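Paralegal, Defamation and Privacy (full time, Xavier office)

Fetatside Law is a small firm that handles libel, slander, privacy and harassment claims, mostly for people who had never met a lawyer before and would have liked to keep it that way. We act for both sides of the argument, although never in the same case, and we have a conflicts search to make sure of it. Running the conflicts search will be your job.

We are looking for a paralegal to start in June. The last one has gone to law school, against our advice.

What the work is

Much of what we do is reading. A typical claim begins with a neighbor, a former business partner or a cousin, and a message that somebody sent to more people than they should have. By the time it reaches us there is a thread, then a second thread about the first thread, and a folder of screenshots in no order at all. One recent file ran to 566 pages, of which 292 were the same restaurant review with different people agreeing with it. Someone has to put that in order, and the lawyers here have shown that it shouldn't be them.

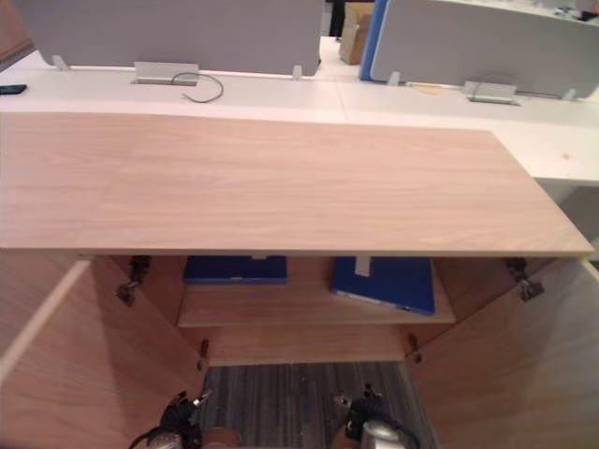
You would prepare chronologies, index exhibits, draft simple letters and chase the other side for documents they have promised twice. You would sit in on client interviews and take notes that another person can read. You would also keep the deadline calendar. The time allowed for bringing a libel claim is short in many places, and clients tend to call us after they have spent most of it writing their own letters in capitals.

We use a case management system called Tisent. It does most things well and one thing, printing labels, out of spite. You don't need to have used it before. Training takes 2 mornings, and Osvaldo Bragança will run it. He is the office manager and the person who will notice if you save a document as "final final new."

What we would like

A paralegal certificate, or a degree and at least a year in a law office of any kind. Family law people do very well here, as they have already heard everything. Clear writing matters more to us than where you learned it. You should be able to tell a statement of fact from a statement of opinion, or at least be willing to argue about it over lunch.

You will need to be discreet. Our clients have had quite enough said about them, and the best stories in this office can't leave it. If you have a blog, we would ask you to think hard about the blog.

A second language is useful. Spanish and Portuguese come up most. Please don't list one on your resume on the strength of a vacation.
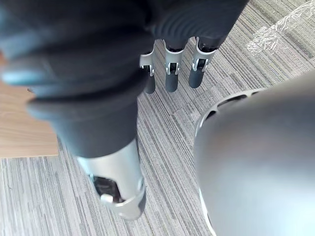 Hours are nine to five thirty with a proper break. During a trial they get longer, and you get the time back afterward in whole days that you choose. Two days a week can be worked from home once you have finished your first three months. You would start with 13 days of paid vacation plus public holidays, going up each year you put up with us. We pay for health cover, continuing education and the train pass. The salary range is in the application pack, which we will send to anyone who asks, without first asking what you earn now.

The office is on the second floor of the Starketti Building in Xavier, over a dentist. There is an elevator. Interview rooms are quiet except between ten and eleven, when the drill is busy and witnesses become noticeably more cooperative.

We did ask the current staff whether the job was fairly described. 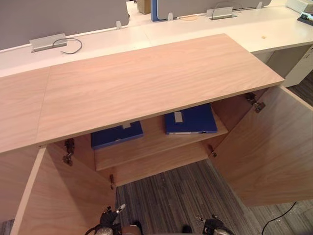

Sándor Fülöp thought the draft made it sound too calm. He wanted it known that you will read unpleasant things, some of them late in the afternoon, and that a few of them will be about children or someone's health. He also said he had stayed longer than he planned to, and that the chronologies are oddly satisfying once you stop fighting the screenshots.

We have left his remarks in. If the reading gets to be too much, you can hand a file back and it won't count against you. Please raise it early.

How to apply

Send a resume and a one-page letter to Osvaldo Bragança at the Xavier office. In the letter, tell us about a time you had to make sense of a mess of paper that someone else had made. Change the names, please. One applicant last time didn't, and we had to run a conflicts search on the cover letter.

Shortlisted candidates will be asked to come in for an hour's interview and a short exercise, which is putting a set of made-up emails in date order and writing half a page on what happened. There is no trick in it, apart from the time zones.

We reply to everyone, including the people we turn down. References are taken up only after an offer, and we will tell you before we call them.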